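**Noltmont Residents' Association — minutes of the meeting held November 1, 2019**

Present: Fernanda Azevedo (chair), Rui Torres (minutes), Belmiro Aguiar, Duarte Correia
Apologies: Bernardo Lobo

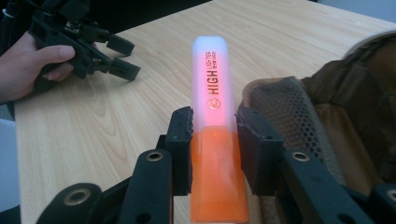 **1. Previous minutes**

Agreed, with one correction: the hedge in item 4 is on Cerkutstead Lane, not the main road.

**2. Bus timetable**

Belmiro has had a reply from Skosard, who run the 73. The evening bus stays until January and will then be looked at again. He asked for passenger figures and was told they are not given out. Duarte said the last bus is often early and people miss it. Members are asked to write down the time whenever this happens.

*Action: Belmiro to write again and ask for a meeting.*

**3. Drains at the bottom of Cerkutstead Lane**

The water came over the kerb twice in October. The council cleared two gullies but left the one outside the chapel. Duarte has reported it again. Fernanda thought the pipe under the road was too narrow — the others were not sure, and it was left there.

*Action: Duarte to chase the council.*

**4. Hall heating**

Kuzmenko have serviced the boiler and sent a bill for £159. Approved for payment. They advise a new thermostat but have not yet given a price. Rui asked whether the timer could be set an hour earlier for the toddler group. Agreed.

*Action: Fernanda to ask for the price in writing. Rui to change the timer.*

**5. Newsletter**

Short this time. Bernardo sent word that he can deliver the upper end of the village but not the lane. Belmiro will do the lane.

**6. Any other business**

A glove and a child's scooter were left in the hall porch. Both are in the kitchen cupboard.

The side gate is sticking again — please lift it when closing.

Next meeting in January, date to be put on the noticeboard.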